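Sat 9 July – money, mostly

Came in for an hour, stayed till gone four. The quotes have to be in by Monday lunch and I'd only done half the sheet.

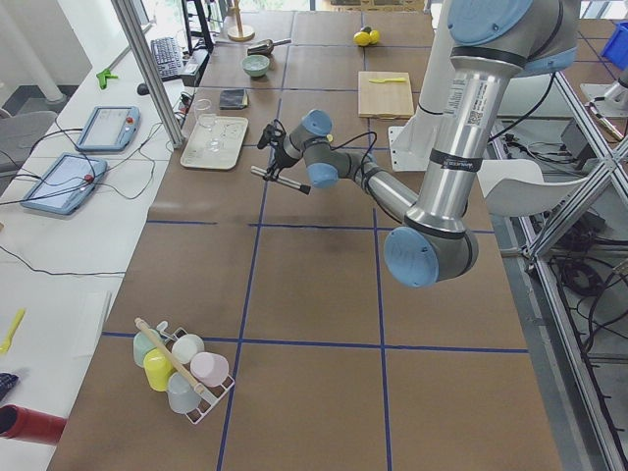
So. Where it stands. Tiranero have come back on the spare gripper, 1911 without the fingers, fingers extra, carriage extra, and a line at the bottom saying prices held till the end of the month. Flirholm want 2169 for what looks to me like the same thing with fingers in. Same stroke, same flange, I had both sheets side by side and went down them with a pencil. Flirholm's lead time is longer, 11 weeks against "usually in stock", and usually in stock is what Tiranero said last time as well.

The pot for small equipment is 2000. That was meant to be for everything until August, cables and tape and paper included. So neither fits really, once the extras go on. Could put the fingers under consumables. Have done it before. Felt a bit grubby about it but the form lets you.

Tea. Biscuit tin empty again.

Then the bigger thing, the service plan. Two arms, two controllers, two pendants, and the cover on all of it runs out at the end of August. I'd written it in the diary for September, no idea why. Rang Brynjólfsdóttir's on Friday, got the answering service, rang again, got a very patient woman who said they can do both arms on one visit if we pay for the travel, or wait and share a trip with the Stallilville people who are on the same route. Sharing saves almost half the travel. But then we go when Stallilville go, and they haven't fixed a date. Wrote to them. No reply yet, it's the weekend, fair enough.

Must ask – does the visit include the pendants? The old quote says "arm and control unit" and I don't know if a pendant is part of a control unit. I'd say yes. They'll say no. A replacement one costs silly money so worth getting it in writting before anyone signs.

Tried to do the three year sheet after that. Column for what we have, column for what it'll cost to keep, column for what we'd like. Third column far too long. Took out the second camera mount. Took out the rolling cabinet, put it back, took it out. Left the cable trunking in, cheap, and I'm sick of looking at cables on the floor. Left in a proper tool changer with a question mark next to it. Swapping by hand is fine for the kitchen tasks, it's slow but it's fine, and a changer would eat the whole pot twice over. Maybe next year. I said maybe next year last year.

The kitchen stuff itself costs nothing, that's what I keep wanting to tell them upstairs. Plastic cups, the rack, a chopping board, a couple of lemons. I could kit out a whole second table from the market on a Saturday morning and have change. It's everything that holds and moves the stuff. One gripper is most of the year's pot and the cups came to less than my lunch.

Wrote that down as a sentence for the cover note, then made it politer.

Also to price before Monday:
brown paper, the wide roll
blue tape, same width as now or the grid has to be measured again
kitchen roll, sponges
lemons – petty cash, don't bother with a form
a spare emergency stop, if they sell them singly

Asked myself again whether leasing makes sense. Did the sums on the back of the Flirholm quote. Over three years you pay a good deal more and hand it back at the end. But it comes out of running costs, not the equipment pot, and the running costs are healthier this year. Nobody upstairs likes leasing. I don't much like it either. Put it in as option C so that option B looks sensible, which is probably how everyone does it.

Leaning Flirholm. Dearer on paper but the fingers are in and so is carriage, and the wait doesn't matter if we order it as a spare. If the one we've got goes before then we're stuck, though. Hm. Would Tiranero do a loan? Ask. Ring at nine, before the meeting, not after.

Saved the sheet as final, then found the VAT was on twice in row six. Saved it as final2. Bus at twenty past, missed it, walked. Legs ache. Must remeber to bring the receipts folder in, it's on the kitchen table under the post.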